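Revine Opens Its Doors to the Jakon Countertop Workshop

Revine is delighted to announce that its new stone countertop workshop, built with the Jakon finishing team, opens to visitors this December. The shop covers 2,909 square feet and will take in slabs for kitchens, bars and reception desks.

"I love a polished top as much as anyone, but what I look at first is the seam," said Serpil Çetinkaya, who runs the finishing side. "Two gray pieces laid end to end, with that speckled edge facing you. I could talk about it all day, and on Friday I probably will!"
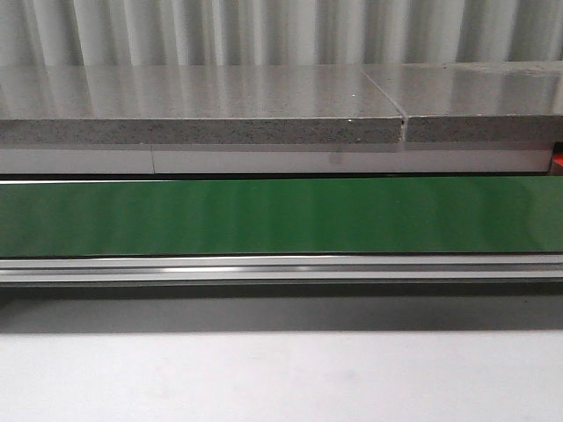
Visitors can bring a sketch or a set of measurements and talk it over with the people who will do the cutting. Ottavio Morelli will be at the sample table with edge finishes to touch and compare, from smooth to rough and grainy. There are 500 sample chips to give away, and four short talks are planned, covering seams, edges, sealing and everyday care.

Aravind Shenoy, who planned the room, is especially pleased with how the belts fit in with the stonework. Small parts and samples travel on green conveyors set low, so the counters stay clear for laying out pieces.

"Stone is heavy and the bits that go with it are tiny," Shenoy said. "I wanted both to have a proper place, and I'm thrilled with the way it came together."

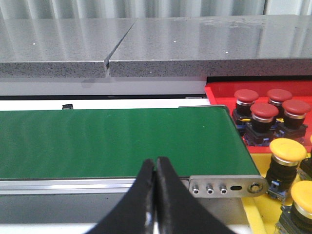
BAMEL, December

Doors open at 4 p.m. on Friday, with the first talk starting soon after. Entry is free and families are welcome, though closed-toe shoes are a must. Parking is behind the building on the Rodrigues side.

To reserve a place at a talk or ask about a kitchen project, contact Ghassan Nseir at the Revine front desk.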